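Search this site Search Go

Parvaneh Taheri has run the returns bench at Prorkeck for six years. The firm takes back small electrical goods for Kinley and two other retailers, checks them, and sends them on for resale or scrap. Since June part of the sorting has been done by a pair of robot arms, and her job has changed with it.

"I used to stand all shift," she says. "Now I stand for the first hour and then I'm mostly at a screen, or going over to sort something out."

What comes in is desk fans, power strips, plug adapters, extension leads. People send them back with the parts in different bags, or no bags. Before the arms, 20 people worked the bench over two shifts. The same 20 are still employed, though eight have moved to testing and packing at the Cirillo Road building. Taheri says the move was handled too fast. "They had a meeting on the Monday and some of them were over there by the end of that week. I'd have liked longer."

The cables are the hard part. An arm can pick up a fan grille well enough, she says, but a lead that has wrapped itself round something else is another matter, and that is where her team still spends its time. 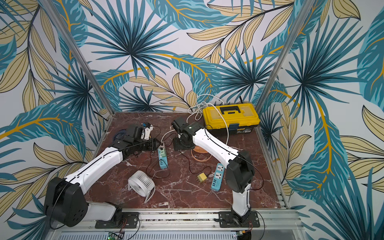
Zellar, on the late shift, sees it differently and thinks the tangles are the least of it, as the bigger loss is having someone next to you to talk to. He would go back to the old bench if it were offered.

Taheri doesn't argue with that. "It's quieter. Some people like it and some don't."

On a good day the cell gets through 200 items. The target is higher and she thinks it was set by someone who hadn't seen the returns. Her own training took 63 hours, most of it on stopping and restarting the arms safely, and she was paid the same rate throughout. A new grade has been promised for those who did the course. It hasn't come through yet.

"My wrists are better," she says. "I'll give it that. I'd still like the grade."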